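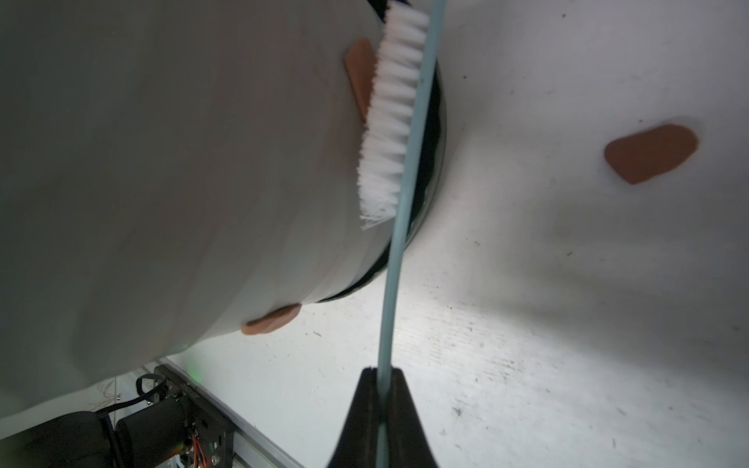 Week 2: Brushing Off Pale Surfaces
Course notes, Ursina Baumgartner

My favorite session! A soft brush with a long handle reaches nearly everything on a desk. Start with orange-brown marks on anything pale, and use short strokes with the bristles laid flat.

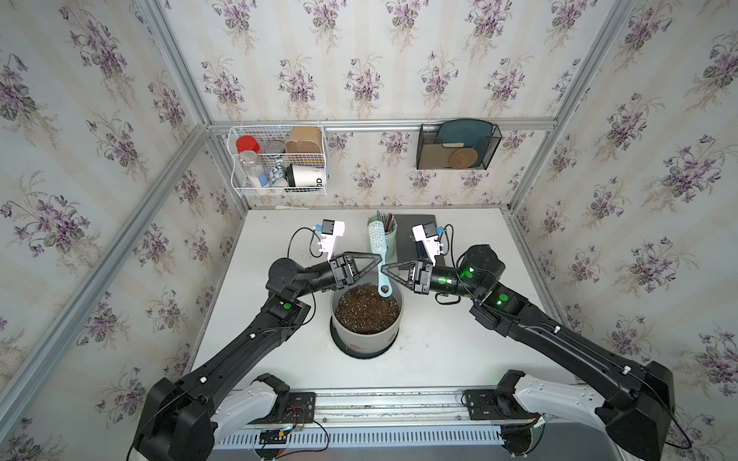 Keep the strokes going away from the potting soil, or you'll be sweeping crumbs off the tabletop all over again. Lift the saucer too (so much hides there!). Bring your own brush to the next class.

Last updated: Oct 5, 2024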